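Nornness fabric storage baskets, set of three
Reviewed by Ramesh Bhatt, 3 Aug 2019

I bought these in March to replace the plastic tubs I had been using for sorting recyclables. The set ships flat, with a separate stiffener board for the base of each basket. Assembly consists of unfolding the walls and pressing the board down until it sits level. One of my boards was slightly oversize and needed trimming with a knife.

The outside is a speckled gray weave and the lining is dark navy. The lining hides stains well, but it also hides brown glass, so check the bottom before you put a basket away. The walls hold themselves up when the basket is empty. I would not call them rigid – a hard push from the side will fold one in.
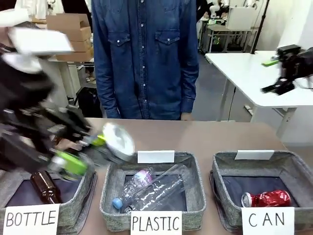 There is no label holder. I taped paper cards to the front rims, marked BOTTLE, PLASTIC and CAN in black lettering. Standard office tape lifted from the weave after 10 days. A wider cloth tape from Trirkley has held since then.

Cleaning is the weak point. The lining does not come out, and residue from a soda can has to be wiped up by hand. Drying took 55 minutes with the board removed. The Jandside set I tried previously had a removable liner, but its walls sagged when empty.

Recommended for rinsed, dry items sorted on a table. For anything that drips, stay with plastic tubs.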